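Trovum (robot learning method)

Trovum is a training method for two-armed robots that handle cloth. It was developed at the Mokesberg lab by a group led by Gilberto Flores, and it grew out of Zudov, an earlier system that could only fold towels laid flat on a table.

The method learns from 3550 human-guided runs of household laundry work. Its most striking idea is the "regrasp window": the robot plans its next 180 motor steps, then throws most of them away and looks again as soon as the cloth shifts. Clothes never bunch up the same way twice, so this fresh look matters a great deal!

In tests on the Phelan task set, Trovum finished 2587 loading runs without help, a remarkable result for such floppy objects. Each arm carries its own wrist camera, which lets the planner study a fold up close while the head camera keeps track of the washer and basket.
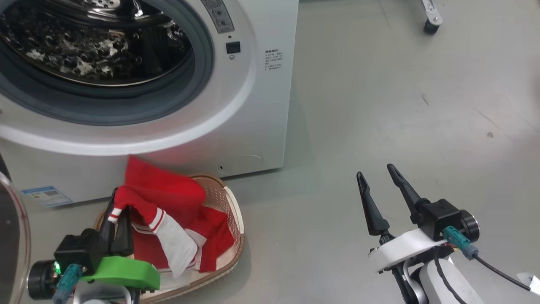 Left gripper pinching a fold of a red and white garment at the basket, with the right gripper open.

Later work extends the method to unloading.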